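Making the Bed at Mumwood

Shared 259 times | 17 comments

The student robotics club at Mumwood spent its first year on line followers and its second on a problem that most of its members avoid at home. The task, set by the club's Hudus competition team, is to clear and straighten a single bed with a two-armed machine.

Cloth is awkward. A rigid box has one shape and six sides; a shirt has no fixed shape, and a grip that works on the hem may fail on the sleeve. The team's software, named Deák, was trained on 1364 recorded attempts, each driven by a student and labelled by hand. Failed grasps were kept and marked as such.

Erzsébet Bárány wrote the part that decides what to lift first. Her rule favours small flat items, then clothing, then pillows, and leaves the sheet until last. Bedrooms are preferred to the workshop bench because daylight changes the colour of fabric from one hour to the next. Fast head movement is a known fault: blurred views lower the grasp score, and the arms are told to wait until the view settles.

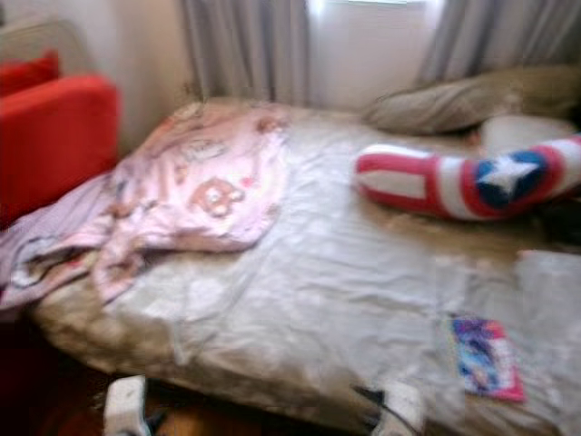 Cleiton Sales thinks the sorting order matters less than the club believes, and would put the effort into touch sensing at the fingertips. The cameras, he argues, say where a fold is but very little about how many layers are in it. A test of his proposal is planned for April, using sensors from Brurari.

Comments (17)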